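Grasp planner, round 3

So I finally got the new grasp planner merged on Saturday, and I've been dying to write about it! If you read the last post you'll remember the old one treated every object like a cylinder and hoped for the best. It also had a lovely bug where the approach path got planned in the camera frame and then executed in the base frame (yes, I know, and yes, it took me way too long to find).

The new version, which Noemi insisted on calling Fontana, fits a rough shape to the depth points first, then scores a pile of candidate grasps and throws out any that would drag the forearm through the table. On the logs we had saved up, 2,726 candidates got scored and 405 survived the collision check. That felt low to me until I looked at how many wanted to come in from underneath the table. Ha!

Replanning still bugs me. If the pose estimate jumps mid-reach, the arm stops and thinks for a bit before it carries on, and I'd much rather blend the old path into the new one. Ada has a branch for that with 13 commits and a single comment in it, so wish me luck reading it this week.

Next up is picking finger closing speed per object, and then I really have to clean up the config files.

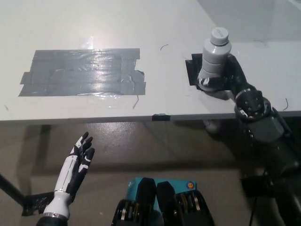 Right hand on the bottle, down near the base.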